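Success criteria for simulated kitchen tasks, is there a sensible standard?

posted by ondon_tinkerer

Hi all, I've been running pick-and-place trials in simulation for a couple of months (my project's called Orar) and I'm stuck on the rules side of it. My instruction is "pick up the spatula", one arm, cluttered worktop, and two views saved for every trial, a wide one and a close one.

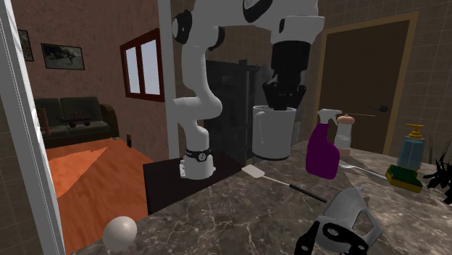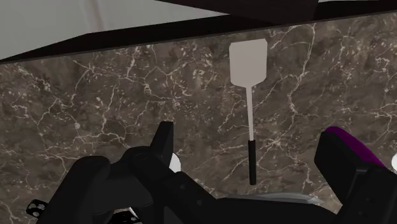
I've done 146 trials so far. My script passes a trial if the spatula leaves the counter at all, even for a blink, and I'm getting nervous that's far too generous. Do people use a minimum height? A hold time? And what do you do if the arm knocks something else over on the way? I can't find two write-ups that agree, and I'd like to fix the rules before I carry on!

posted by wasarau_bench

Write the rule down first, then run, and don't touch it halfway through. Ours (we borrowed most of it from the old Vishwakarma checklist) says lifted clear by 50 mm, held for 2 seconds, nothing else tipped over. Knocks get their own column, so a trial can pass on the lift and still show up as messy. I'd also keep the starting layout with each result, because a spatula on its own and a spatula next to a mug and a bottle are very different jobs and you'll want to split them later.

One more thing, your 146 aren't wasted. If you logged the object positions you can just score them again under the new rule. I did that with 507 old ones and the pass rate dropped quite a bit, which was a bit embarrassing but there we are.

posted by gripfan

just watch them back and use your eyes, worked fine for me

posted by marblehead

I'd be careful with going by eye, I've marked the same trial differently before and after lunch (really). If you must do it, get a second person to mark a batch without seeing your scores. Otherwise I agree with wasarau_bench, though I'd make the hold a bit longer for thin handles. They can slip slowly and still look fine at 2 seconds.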